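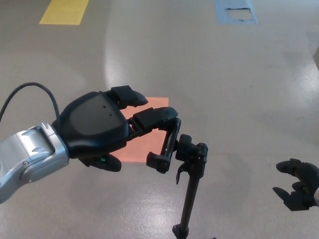
Home | Workshop Notes | How-Tos | Open Days | Contact

How to run a robot demo for visitors (what I learned at our open day)

I've been on the demo crew at Brikomari for a while now, and in June we opened the shop floor to the public for an afternoon. I was in charge of the two-armed robot station. A few folks from other shops have emailed me since then asking how we set it up, so I'm writing it all down in one place instead of answering the same email over and over!

You don't need a fancy program for this. You need one task that people can understand from ten feet away, a floor that's marked properly, and somebody who can talk while the robot thinks. Let me take you through it in the order we did it.

Step 1: Pick one small task

My first plan was way too big. I wanted the robot to sort parts, hand one to a visitor and then wave goodbye. Amedeo Lo Presti, who has run more of these than I ever will, looked at my list and crossed out everything except the first line. He was right (I sulked for a day, then I got over it).

We ended up with this: one hand goes to the clamp on a stand, takes hold of it, moves it over and sets it back down beside a colored square. The other hand waits, then does the same thing going the other way. The whole loop takes 97 seconds at demo speed. That felt awfully slow to me in rehearsal, but with a crowd there it's great -- people have time to walk up, catch on to what's happening and start guessing what comes next.

If your loop runs much over two minutes, cut something. Kids wander off, and then their parents wander off after them.

Step 2: Mark the floor before you bring the robot in

Do this the evening before if you can. Sweep, mop, let it dry, then put your tape down. Tape on a dusty floor peels at the corners by lunchtime. We use rectangles in different colors for different things, so that whoever is resetting the station can put everything back without asking me.

Then there's the square pad. Ours is a kind of salmon orange, and I love it. It gives the audience something to look at, and it gives you something to point to. "See the orange square? Watch what the fingers do next to it." Pick any bright color that's different from your floor. On gray concrete or gray vinyl almost anything works except gray, and yes, I've seen someone try it.

Measure from the edges of the pad to the foot of the stand and write it down. I keep the numbers on a card in my apron pocket. When someone bumps the stand (and someone will), you can have it back in place before the next group comes around.

Step 3: Check your lights

I missed this one completely the first time I did a demo. A shiny floor throws the ceiling lights right back up, and if your setup depends on seeing where the floor markings are, you can lose a good chunk of one in the glare. Stand where the robot stands, get your head down to about its height and look. If you can't make out the edge of your pad, the robot may have trouble too.

What we do:

- Turn off the row of lights directly over the station, if they're on separate switches.
- Slide the pad a foot or so to one side and look again.
- Run the loop at the same time of day as the event. Morning sun through our loading door is a whole different situation from late afternoon.

Step 4: Set the hands up slowly

Power on, let both arms come up, and wait for the green light on the hand before you do anything else. I know it's tempting to start jogging the arm around the second it moves. Go get a coffee.

Next, open the fingers all the way and close them again, one hand at a time. You're listening as much as watching. I had a finger on the right hand that clicked at rehearsal, and it was only a loose screw, but I was really glad I found it with an empty room and not with a dozen people leaning over the rope.

Look at the cable too. Ours loops up and comes down into the back of the hand, and it has to have enough slack for the full reach without hanging where the fingers can snag it. Move the arm by hand (well, in its slow teaching mode) to the farthest point in the loop and check that the cable still has a nice easy curve to it. If it's pulled straight, give it more. If it's drooping, clip it back a little.

Step 5: Teach the approach

Most of my prep time went here. The clamp head on our stand is small, with a knob on one side and a little lever or tab underneath, so there isn't much to hold on to. If the fingers come in too high they skim over it, and if they come in too low they knock the pole.

My recipe goes like this:

1. Bring the hand over the pad first and stop. Make this a saved position. It's your home base for the whole demo.
2. Reach out with the longer finger until the tip is right beside the clamp head. Stop again and save.
3. Close gently until you've got contact, then save that.
4. Lift a tiny bit. If the stand tips, lower it, open up and shift your grip toward the pole.
5. Play it all back at quarter speed, then at half.

I ran ours at 60 percent for the public. Amedeo wanted it faster and I wanted it slower, so that's where we landed. Save a backup of your positions under a different name, too. I overwrote my good set once at another event and had to redo everything with people already in line for the tour!

Step 6: Figure out where people stand

Keep visitors well outside the full reach of both arms, with the rope set out farther than you think you need. Remember that there are two arms. It's easy to watch the busy one and forget that the other one is sitting there with its fingers open, about to take its turn. I always introduce both hands at the start so people know to keep an eye on each.

One person talks, one person stays by the stop button, and they don't swap in the middle of a loop. At our place, Piras from the machining side had the button all afternoon and only had to press it once, for a dropped phone. (The phone was fine.)

Step 7: Have something to say

You've got a minute and a half to fill, over and over. Write yourself a few short bits and shuffle them around. Mine were:

- What each finger is doing and why they're not all the same length.
- Why the robot stops over the square before it reaches.
- What a person's hand would do without even thinking about it. I'd ask for someone to pick up a pen and tell me which finger moved first. Try it, it's harder than it sounds!
- What happens if it misses. Say this one early, so that if it does miss, you look like you planned it.

And let people ask things. My favorite question all day came from a girl who wanted to know if the robot was right-handed. I told her it depended on which half of the loop we were in, and she thought that was cheating.

Things I'd change next time

We had groups of 60 booked on the tour, and that's too many for one small station. The folks in back couldn't see a floor-level task at all. At Merance they split their groups in 2 and send half to the other end of the building first, and I'm going to steal that. I'd also like to raise the whole thing up on a low platform, though then I'd have to do all my floor markings again, so we'll see.

Fresh tape is on the list too. Scraped-up markings don't hurt the demo any, but I notice them every single time.

One more thing for anyone who's packing up afterward: send both arms home before you pull the stand away, and unclip the cable last. Then wipe down the pad and store it flat. I rolled mine up once and spent the next morning holding the corners down with coffee mugs.

If you're planning your own open day and get stuck on the approach step, write to me through the contact page and tell me what your stand looks like. I check it most evenings.

Home | Workshop Notes | How-Tos | Open Days | Contact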